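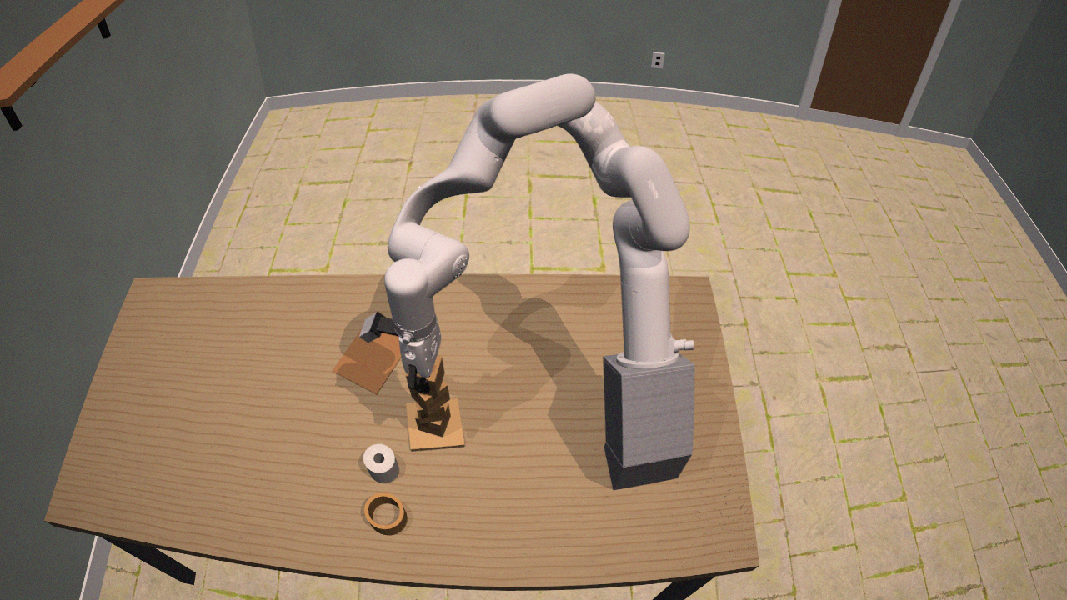 *Figure 9. Doris cell in the simulator, gripper over the block stack.*

## Setting up the stacking cell

These steps cover the simulated Doris cell. Do them in order the first time you load it, and again after any change to the table or pedestal.

1. Open the cell file in Nava and wait for the room to finish loading.
2. Select the pedestal. Check that it rests directly on the tabletop, with no gap at the lower edge.
3. Lock the pedestal. The arm base is a child of this part and moves with it.
4. Set the travel height to 400 mm above the tabletop.
5. Jog the arm until the gripper points straight down over the stack board. Use wrist mode for the last 30 mm.
6. Save this pose as `stack_top`.
7. Run the reach check. If it stops with code 353, a joint is at its limit – go back to step 5 and come in with the arch of the arm higher.

**Note:** The boards and the two rings are separate parts. If you move a board, the blocks on it do not follow. Select them together first.

**Caution:** Do not close the fingers while physics is paused. They can end up inside the top block, and the stack will fly apart when you press Run.

### Resetting after a collapse

1. Press Stop, then raise the gripper to travel height.
2. Choose Restore Parts. This returns the blocks, boards and rings to their saved positions but leaves the arm where it is.
3. Move to `stack_top` at low speed and check that both fingers clear the tower.
4. Press Run.

If the tower leans or creeps with the gripper open, lower the physics time step by one setting and restore again. Report files that still drift to Daithí Dunne at Herotard, with the Nava log attached.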